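How many demos before I train on the jar task?
Skedorum help, data collection

Helmi Juntunen
I'm recording with two hand-held grippers and have 226 episodes so far. Do I train now or keep going?

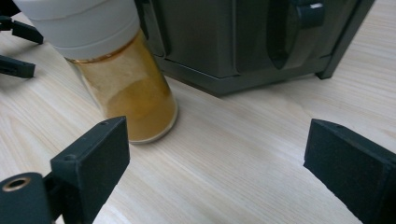
Wrist view, white-lid jar, nothing gripped yet

Brarley
Train now! A first run at 226 shows you where it's weak. I kept going to around 1000 before looking and had to toss a bunch (ugh).
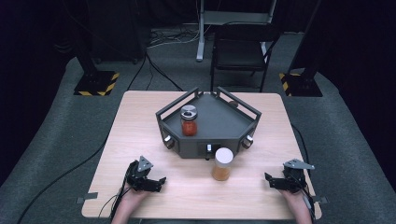 Also move the jar's start spot every 30 episodes or so, or the policy just learns one place on the table.

Baltia
more data is always better imo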